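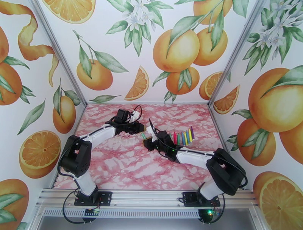 Wax crayons on the marble-pattern tabletop, coloring corner, Hornville family room

Progress report to the Katisholm Fund
Thursday, April 26, 2018
Submitted by Gunnel Nordin, Hornville Community House

Work completed in this period
The family room reopened in December after repainting of the ceiling and replacement of the floor covering. The coloring corner was the first of the three activity areas to be fitted out. Its walls are papered in a pattern of oranges, leaves and white blossoms, chosen by parents from four samples, and its table surface carries a pink and white marble print. Wax crayons are set out upright in a row, so that younger children can see the colors before choosing one. The reading area followed in the new year. The third area, for building and construction play, is not yet open.

Attendance
The room received 1,298 visits by children between reopening and the end of the reporting period. Morning sessions remain the busiest. The Saturday session, introduced at the request of working parents, has been slower to establish itself – attendance there has yet to pass 10 children on any one day.

Materials
Crayons and paper continue to account for most of the consumables budget. We ordered 40 boxes of crayons from Kalteo and have sufficient stock for the summer. Broken crayons are sorted by color at the end of each week and kept for rubbing and melting projects. Su-chen Lam has drawn up a short restocking guide for session leaders, which is kept in the supply cupboard.

Expenditure
Spending is within the approved budget. The wallpaper came in under the estimate, leaving $199 unspent on that line. We request permission to move this sum to shelving for the building area.

Matters outstanding
Delivery of the low benches from Taşdemir has been delayed twice. Randi Haugen is in contact with the supplier and expects a confirmed date shortly. The lighting over the reading area also needs attention, and one quotation has been received – a second is awaited.

Questions on the accounts should be addressed to Frøydis Dahlgren at the Hornville office.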